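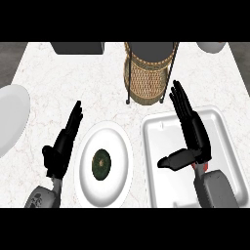

Two robot arms and a white oval plate at a marble countertop, computer rendering.

Skernden Household Adaptation Programme
Progress report to the Norkska Fund
Nov 5, 2025

1. Scope of this report

The report covers the second half-year of the grant. It deals with the three funded strands: flood protection for individual homes, shading and summer heat, and the rainwater storage scheme in Plevby. Spending tables are in Annex A and are not repeated.

2. Flood protection

The target for the full grant period is 200 homes surveyed in the lower part of Skernden. Surveys are on schedule. Each household receives a written sheet giving threshold heights, the position of air bricks and drains, and a short list of measures in order of cost.

Take-up of the low-cost measures (door barriers, air brick covers) is good. Take-up of non-return valves is poor. Most owners who declined gave the disruption to floors and drains as their reason, and a smaller group were waiting for a decision from their insurer. We have asked the supplier, Liyanage, to quote for a valve that can be fitted from the outside inspection chamber. The quote had not arrived when this report was closed.

Tenanted homes remain a gap. A tenant can agree to a survey but cannot agree to fixed works, and letters to landlords have a low reply rate. We propose to approach letting agents directly in the next period.

3. Shading and summer heat

Temperature loggers were placed in 13 homes before the summer and collected in September. Upper-floor bedrooms facing west were the warmest rooms in most of them, as expected. External blinds performed better than internal ones, although the sample is too small to separate the effect of the blind from that of night ventilation - several households changed their habits once they had a logger on the wall.

One logger was returned with a flat battery and its data could not be recovered. The remaining data have been cleaned and stored in the format agreed with the Fund.

Planting of street trees on the north side of Skernden was moved from spring to November. The change was made at the request of the highways department, which had cable works on the same verge. There is no effect on the budget.

4. Plevby rainwater scheme

The scheme provides shared tanks of 1,000 litres each, fed from garage and outbuilding roofs. The first tanks are installed and connected. Overflow pipes on 2 of them were set too low and discharged onto a footpath during heavy rain. These have been raised by the contractor at no charge.

Water use is recorded by simple dial meters, read monthly by residents. Readings for August are incomplete, and we have left the gaps in the record unfilled.

5. Risks and changes

The main risk is the cost of valve fitting. If the outside-chamber option is not workable, we will ask the Fund to allow part of the valve budget to be moved to door barriers. A formal request would follow by letter.

A second risk is access to homes over the winter - survey appointments are cancelled more often in bad weather. Extra dates have been set aside.

6. Next period

Complete the remaining surveys.
Obtain and review the Liyanage quote.
Write up the logger results for residents, in plain language, and send a draft to the Fund.
Inspect all Plevby tanks and fittings after the first hard frost.
Submit the next claim with the Annex A tables updated.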